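Section 4. Placing and Calibrating the Soil Moisture Sensor

Applies to: Korneo Plant Sensor and Nomik Base Unit
Revised 13 March 2018

4.1 Before You Start

The sensor must be paired with the base unit before it is placed in soil. If the status light on the base unit is not steady green, return to Section 3 and complete pairing.

You will need:
- The sensor, with battery installed
- The base unit, plugged in
- A dry cloth
- A cup of tap water at room temperature

CAUTION: Do not push the sensor into soil by its cap. The cap is not load-bearing and may separate from the probe. Hold the sensor by the collar.

4.2 Calibrating the Sensor

Calibration sets the dry and wet limits. Repeat it after each battery change.

1. Wipe the probe with the dry cloth.
2. Hold the sensor in open air and press the button on the collar for three seconds. The light blinks amber.
3. Wait until the light stops blinking. The dry limit is now stored.
4. Lower the probe into the water as far as the fill line. Keep the collar above the surface.
5. Press the button once. The light blinks blue, then turns off. The wet limit is now stored.
6. Dry the probe.

NOTE: If the light blinks red in step 5, the probe was not deep enough. Start again from step 1.

4.3 Placing the Sensor

1. Choose a point midway between the stem and the wall of the pot.
2. Make a pilot hole with a thin stick if the soil is packed or contains gravel.
3. Insert the probe straight down to the fill line.
4. Press the soil lightly against the probe. Air gaps cause low readings.
5. Wait 27 minutes before taking the first reading.

The base unit receives readings from up to 2 sensors. Assign each sensor its own channel.

CAUTION: The collar is splash resistant only. Do not pour water directly over it.

4.4 Selecting a Plant Profile

The profile determines the moisture level at which the base unit sends a watering alert. Press MENU, select PROFILE, and use the arrow keys to choose one of the following.

LEAFY: Most foliage houseplants. Alerts when the upper soil begins to dry.
HERB: Basil, parsley, mint, and similar plants.
DESERT: Cacti and most succulents. Alerts only after the soil has stayed at the dry limit for several days.

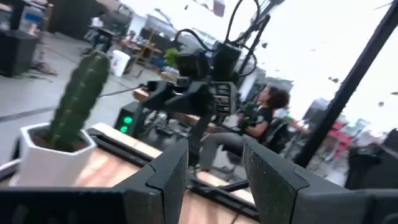
Figure 4-3. Potted columnar cactus. Use the DESERT profile.

Press OK to save. The profile name appears next to the channel number.

NOTE: Using LEAFY or HERB for a cactus will result in early alerts and overwatering. If the profile was set incorrectly, change it and clear the alert history under MENU > HISTORY > CLEAR.

For blank or frozen readings, see Section 6.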